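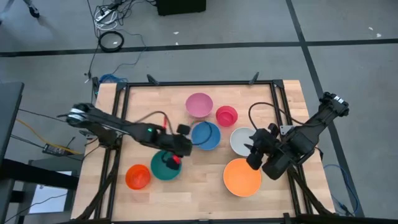 Flaldale Bench Gallery: Two Arms, Many Bowls

Posted 9/11/21

The bowl table has been running long enough to deserve its own page. The task is to get two arms to gather up bowls and nest them without either arm finding out the hard way where the other one is. A child can do this. The child has had better funding.

What follows is mostly about software, as the hardware has behaved itself and so has earned very little attention. Three programs do the work. Wada looks at the table and decides where the bowls are. Barkodov decides which arm moves and by what route. Brillero writes everything down, so that when the first two disagree we can read about it afterward.

Two grippers, one white bowl
The right gripper's fingers over the rim of the white bowl, with the big orange one right next door. Wada has to work out a rim that is partly hidden behind the very thing sent to pick it up. It used to solve this by deciding the bowl was smaller than before and reporting the news with great confidence.

Green bowl, left arm
One finger inside, one finger outside, close, lift. The rim grasp is the first thing we got working and the last thing we stopped tuning. Barkodov picks a point on the rim by scoring candidates all the way around, then throws out the ones that would put the wrist through the other arm. In the middle of the table that can be nearly all of them.

The color problem
Reddish-pink, red-orange, bright orange, pink-mauve. Whoever chose the bowls had a good eye and no interest in color thresholds. Aiguo Qin spent most of a month separating the reds, then dropped color altogether and matched on rim shape and depth. Color is still in the log, where it is used for naming things in arguments. "Orange" means the big one. The small red-orange one is called "the other orange," and there is a variable in the code with that name.

Shiny insides
The small red-orange bowl throws highlights off its inner wall. Wada's old fitting step would sometimes find a second, tinier bowl living in there, and Barkodov would dutifully make plans for it. We now reject any bowl that fits inside another bowl unless the log says we put it there. This is a fair rule and it took four tries to write.

Cables
There is a dark loop coming off each arm, and the left one likes to hang across the blue bowl. The planner models a cable as a fat, pessimistic tube. With the tube too fat, no plan exists. With it too thin, a plan exists and the bowl goes for a ride. The current value is in the config file with a comment asking people to leave it alone, followed by the initials of everyone who didn't.

Planning time
Barkodov gets 2000 samples per move. If it has no path by then, it parks one arm and tries again with the other. The parked arm folds back toward its own rails, looking as if it has been asked to leave a meeting. We tried giving the planner more samples and got the same failures, later.

The loop
Wada updates at 10 Hz, and the arm controllers run a good deal faster. In between they work from the last pose they were given, which is fine for bowls. Bowls don't wander off. They do slide when nudged, so any contact reading during an approach now marks that bowl as stale and forces a fresh look before the fingers close.

Nesting order
Big to small seems obvious, and the first version did precisely that. It also walked the large orange bowl across the table on every run when it could have stayed put and let the others come to it. The planner now picks a host bowl by size and by how annoying it would be to move. The cost term is called annoyance. Aiguo asked for a more professional name in review and then approved it.

Reading the log
Brillero keeps the last 2000 events and forgets the rest. A run that goes badly enough produces more than that, so the interesting part is sometimes the part that has gone. A bigger buffer is on the list for November, under handover between arms and above cleaning up the pile of cables on the floor.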